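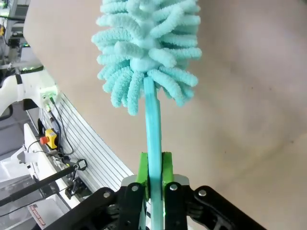 Dusting

Dusting is the removal of fine settled particles from household surfaces, or, in a good many cases, their relocation to a different household surface. It is among the most frequently performed domestic tasks and among the least permanent. The word is something of a nuisance to learners of English, as it can mean taking dust off (a bookshelf) or putting it on (a cake).

Composition of dust

Household dust is a mixture. Its usual ingredients are textile fibres, soil tracked in on shoes, pollen, soot, hair, food crumbs, skin flakes and whatever the cat has been doing. The proportions vary with climate, season, floor coverings and the number of occupants. The popular claim that most dust is human skin is repeated with great confidence and is hard to support as a general rule, since a house beside an unsealed road will collect mainly road.

Dust settles fastest on horizontal surfaces but is also drawn to anything carrying a static charge, television screens in particular. Dark, polished furniture does not attract more of it, whatever its owners believe. It simply keeps no secrets.

Tools

The oldest duster is a rag, and the rag has never been seriously threatened. Old flannelette sheets and retired singlets are the traditional sources. A slightly damp rag holds dust better than a dry one, though it should be kept away from unsealed timber and from anything plugged in.

Feather dusters became common household items in the nineteenth century. Ostrich down is preferred for the better grades, and rooster feathers for the sort sold beside the mops. A good ostrich duster will hold fine particles among its barbs until shaken outside. A poor one flicks them into the air, where they wait for everyone to leave the room.

Lambswool dusters rely on the natural grease of the fleece and suit cornices and ceiling fans. Microfibre, a synthetic textile of very fine split filaments, is sold as flat cloths, mitts and wands. Wands with chenille fingers reach between louvres and around ornaments with reasonable success. They are generally washable, but fabric softener coats the filaments and leaves the duster about as useful as a slipper.

Method

Nearly all published advice agrees that dusting should proceed from the top of a room to the bottom and be finished before the floor is vacuumed. Nearly all households have at some point done it the other way around. Lampshades, picture rails and the tops of doors are the places most often missed — the top of the fridge is not so much missed as avoided.

Aerosol polishes add shine and a smell of lemon. Used too often, they can leave a film to which the next layer of dust clings with some enthusiasm.

Regional customs

In the town of Flekitville, a general house dusting is by custom done in December, ahead of visiting relatives, and is known locally as "the once-over". The neighbouring district of Nusirgate observes the same custom in the days after the relatives have gone, and considers this the more efficient arrangement. The Nusirgate town museum keeps 62 dusters on permanent display in a glass cabinet. The cabinet is dusted on Fridays.

Health

Dust and the mites that live in it can aggravate asthma and allergic rhinitis. People with either condition are usually advised to use a damp cloth, to wash bedding hot and, where possible, to have somebody else do the dusting.

See also

Spring cleaning
Vacuum cleaner
Venetian blind
House dust mite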